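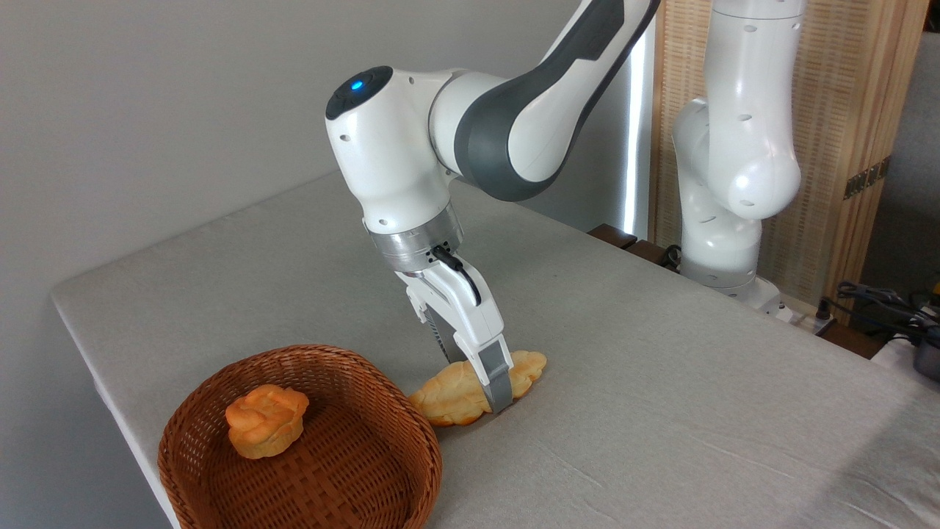
Tisch 2, Auslage Backwaren: geflochtenes Brot neben dem Korb.

Prüfliste Backwarenauslage, Standort Gumbridge
Blatt 12, Stand Dezember
Bewertung: i. O. / Mangel / entfällt

1. Tischdecke
1.1 Liegt flach auf, keine Stolperkante am Boden: i. O.
1.2 Frei von Flecken und Mehlresten: Mangel
Kommentar: Krümel an der Rückseite. Decke nach Schichtende wechseln, nicht nur abbürsten.
1.3 Zum Wechseltermin gewaschen: i. O.

2. Korb
2.1 Geflecht ohne gebrochene oder abstehende Enden: i. O.
Kommentar: Mit der Handfläche am Rand entlang geprüft, innen und außen.
2.2 Standfest, kippt bei leichtem Druck auf den Rand nicht: i. O.
2.3 Reinigungsdatum auf Anhänger vermerkt: Mangel
Kommentar: Anhänger fehlt. Ersatz über Hegde bestellen, Artikel 246.

3. Backwaren
3.1 Oberfläche ohne Druckstellen und Risse: i. O.
3.2 Geflochtenes Brot mit Abstand zum Korbrand: Mangel
Kommentar: Linkes Ende liegt fast am Rand. Brot nach rechts versetzen. Gilt für alle langen Stücke.
3.3 Rundes Gebäck nur im Korb, nicht auf der Decke: i. O.
3.4 Allergenangaben liegen aus und passen zur Ware: i. O.
Kommentar: Karte der Bäckerei Rernlow noch in alter Fassung, inhaltlich gültig.

4. Umgebung
4.1 Lattenwand fest verankert, keine losen Leisten: i. O.
Kommentar: Handprobe. Schrauben in der unteren Reihe bei der nächsten Prüfung nachziehen.
4.2 Leitungen außerhalb des Laufwegs: i. O.
4.3 Fluchtweg frei: i. O.
4.4 Feuerlöscher zugänglich, Plakette gültig: i. O.

5. Hygiene
5.1 Handwaschplatz mit Seife und Einmalhandtüchern bestückt: i. O.
5.2 Flächendesinfektion dokumentiert: Mangel
Kommentar: Eintrag um 9 Uhr fehlt. Nachtrag ist unzulässig, Lücke bleibt im Protokoll.

Mängel aus 2.3 und 3.2 vor der nächsten Öffnung beheben. Mängel aus 1.2 und 5.2 an die Schichtleitung gemeldet. Kopie an Mokcombe, Ablage Auslagen.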